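A morning at the Nostasik polling call centre

I've answered my share of telephone surveys over the years, usually with a pan boiling over behind me, so when Nostasik opened its doors for a morning in July I thought it only fair to go and see the other end of the line. It's a mid-sized opinion research firm, over the bakery in Celmont, and they had room for 18 visitors. I got one of the last places and was very pleased with myself.

We began in the calling room, which was quieter than I'd imagined, with a row of booths down each side and a murmur you could easily have dozed off to. The interviewers read every question exactly as written, even the clumsy ones, and if somebody asks "what do you mean by that?" they may only read it out again. I tried it on a practice call with another visitor and was told off (kindly!) for putting a friendly little lift in my voice on one of the answers.

After that came the part I liked best, an hour on how the questions get written. We were handed two versions of the same question about bus fares, one of which mentioned pensioners and one of which didn't, and asked to vote with coloured slips. I won't pretend our little group proved anything, but there was a good deal of laughing when the slips were turned over, and a very long argument about whether "somewhat agree" means anything at all. I came down on the side of no, and I'm still there.

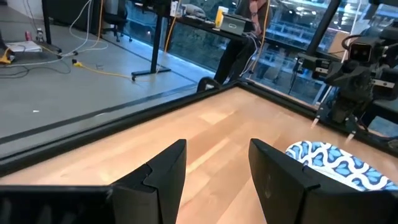

Blue and white lattice cloth on a pale wooden surface.

We stopped for tea at 11 and it went on well past its time, as these things do. Then we were taken through weighting, which is done with a program called Gemine. I followed it for the first ten minutes or so - if too few young people pick up the phone, the ones who do are made to count for a bit more - and after that I nodded along with everyone else. The Nikolaidis room, where the finished tables are checked, was the last stop. They had one from a council survey up on the wall, and 8 per cent had said "don't know" to whether they lived in the town, a figure I have thought about a great deal on the bus since.

The visit is free but you do need to book, and the stairs are steep with no lift. The number 7 bus stops outside, and the bakery does a very decent cheese scone if you get there before noon. They hope to run another morning in the autumn.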